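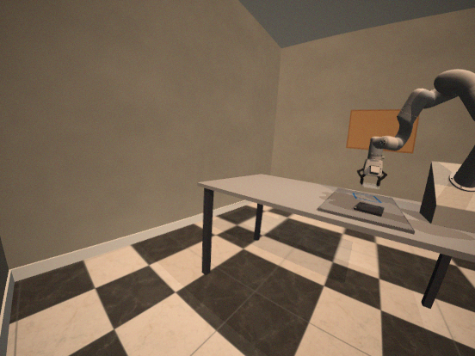 Screenshot posted by sawdust_and_servos, from Clirkance

Shared Workshops and Home Builds > Robot arms

Sim pick works great, real pick lands beside the part. Where do I start?

sawdust_and_servos

Hi all! First proper post after months of reading along, and I'm so excited to finally have something worth asking about.

I've been building a pick and place setup at the Doherty workshop in Nondinthorpe (it's a shared space, I get the back corner in the evenings and I have to leave the floor clear when I go). The arm is a secondhand Hemura that I rewired over the winter, with a two-finger gripper on the end. Before I let it anywhere near real parts I modeled the whole thing in Clirkance, and that's the screenshot up top. Arm on its own pedestal at the back right of the table, gripper pointing straight down, the grey board underneath it, and the little black part sitting on the board just in front of the blue line marking. The job is to pick up the black part and set it down inside the blue lines. Simple, right?

In the sim it really is. I ran 300 picks with the part moved a little each time and it only missed a handful, all of them when the part was turned at an odd angle. I did a small dance in the kitchen.

Then I ran the same program on the real arm. It moves beautifully, it goes to the right sort of place, and it comes down next to the part. The miss is bigger at the far end of the board than at the near end, and it's always on the same side. At the near end one finger sometimes lands on top of the part and pushes it into the board (I have the speed turned way down, so no harm done yet). If I nudge the target by hand for one spot, that spot is fine and the others get worse.

What I've done so far: measured the table height with a tape, measured from the pedestal to the corner of the board with the same tape, and typed those numbers into the sim. The board is clamped. The pedestal is bolted to the floor plate and doesn't rock. The part is the same size as the one in the sim, I checked it with calipers.

Two things I'd love help with. First, is the pedestal position the likely problem, and how do people find that number without fancy gear? Second, the part is low and flat, so there isn't much to grab. How close to the board do you let the fingertips go?

Also, I'd like to add a camera later on to find the part, so if I'm about to do something I'll regret when that happens, please say so!

6 replies, 3 shown

ridgeline_rob0tics

Great build, and you've already given the best clue yourself. A miss that grows as you go farther out and always goes the same way is nearly always rotation. Your arm base is turned a little compared with the one in the sim. If it was only shifted, the miss would be the same size everywhere and your one hand nudge would have fixed the whole board.

A tape measure won't find this. You can measure to the corner of the board all day and get a perfectly good distance with the base still twisted. Let the arm do the measuring for you, it's much better at it than we are!

Take the gripper fingers off, or close them on something with a sharp point. I use a turned brass pointer that I made on the lathe in an afternoon, but a sharpened bolt will do. Then you need the tip position set correctly in the controller, so do that first. Pick any fixed point, touch it with the pointer from four quite different wrist angles, and let the controller work out where the tip is. If your version of the Hemura software doesn't have that built in, the sums are in the pinned thread.

After that, touch three corners of the board and write down what the controller says for each. Don't move the board between touches, and come at each corner slowly from above. One corner is your origin, the line to the second corner gives you the direction of the long side, and the third tells you which way is flat. From those you make a board frame. Then, and this is the part that made everything click for me, program every pick and every place in the board frame. Stop using base coordinates for the job completely. If somebody bumps the board or you unclamp it to sweep up, you touch the three corners again and you're back in business in a few minutes.

Do a fourth corner as a check. Don't feed it into the calculation, just drive the pointer to where the frame says it ought to be and have a look. If it lands on the corner, you're done. If it doesn't, either your tip position is off or the board isn't flat, and you go back and find out which one before doing anything else.

Once you have the real frame, put those numbers into Clirkance so the pedestal in the sim is turned the same way as yours. It's very satisfying to see the two agree.

On the fingers: I leave a gap under the tips that's thinner than half the part and I never let it reach zero. Mine are printed, so I also file the inside faces flat and glue on a strip of thin rubber. For a low part you want the fingers to touch it as far down as you can, and square to its sides. Watch what the tips do as they close, too. On a lot of grippers with outside linkages the tips swing in a slight arc, so they're lower when closed than when open. On a tall block you'd never notice. On a thin one it's the difference between a pick and a scrape. Check yours by closing it slowly over a sheet of paper.

potluckrobots

nice!! love the checkered floor

I had almost the same thing, mine was the table. I'd set the legs level and the top still sagged in the middle. shimmed it with card and it's been fine. worth putting a straightedge across before you go mad with math

also turn the speed down even more when you're near the board. I do the last bit at 30 percent and I've got 70 for the travel moves. probably slower than needed but I haven't broken a finger since I started doing that

quarterinch_quill

Seconding the three corners method, it's how I set mine up and I'd never go back. A few things to add, mostly for the camera part of your post.

Your part is black and it's on a grey board, which is a pretty good start. What will bite you is shadow. Even in your screenshot there are soft shadows on the table and bands of shading across the board itself, and a real workshop at night with one tube light overhead is going to be a lot harsher than that. The arm throws its own shadow on the board and that shadow moves every time the arm moves. My first vision setup was happily finding the elbow of my arm as a part! I laughed so much, and then I spent two evenings fixing it.

What fixed it was a light on each side of the board, both a bit low, with baking paper taped over them. Park the arm well off to one side, take your picture, then move. It costs you a second or so per pick and saves you a world of trouble.

The blue lines are worth thinking about now as well. As I read the screenshot you've got a back line and strokes at the two sides, so it's open toward the part. That's lovely for a person to look at, but if you want the camera to find the place spot as well as the part, give it something closed, or four dots at the corners. Blue is a good color choice if you use a color camera, as you can pull it out very cleanly from grey and black. Matte paint or matte tape, please. Shiny blue tape under a work light goes white and your line disappears.

For the camera itself, mount it to something that isn't the table. I had mine on the bench leg and each time the arm stopped, the picture shook. It's now on a shelf bracket on the wall and it's rock steady. Calibrate it to the same board frame you make with the pointer, so that the camera and the arm are both talking about the board and you never have to go through the base at all.

And about the odd angles that failed in the sim, don't shrug those off. Look at which way the gripper was turned for them. I had a batch of 18 bad picks which all had the same cause: the program always chose the wrist turn with the bigger number, so it ran into the joint limit and stopped short. With a two-finger gripper on a rectangular part you can turn half a turn and get the same grip, so let it take whichever is nearer. One line of code and they were all gone.

sawdust_and_servos

You are all wonderful. I went in last night with a sharpened bolt and did the three corners, and the base is turned, plain as day! I'd lined the pedestal up by eye with the edge of the table and the table isn't square to anything. The fourth corner lands just shy of where it should, so I'm going to redo the tip position with better wrist angles before I trust it.

I also did the paper test, and yes, the tips drop as they close. I had no idea. I've raised the pick height by that much and the scraping has stopped, and I picked up the part from the far end of the board for the first time. I may have cheered loud enough to be heard in the woodturning room.

Straightedge is next on the list, then the lights. I'm going to repaint the blue as a full rectangle while the board's off the table. Does anyone know if the matte enamel from the hobby store holds up to having fingertips dragged over it, or should I go straight to tape?

quarterinch_quill

Tape for now, paint once you're sure where you want it. Put the ends of the tape under the clamps if you can, mine peeled at the corners first.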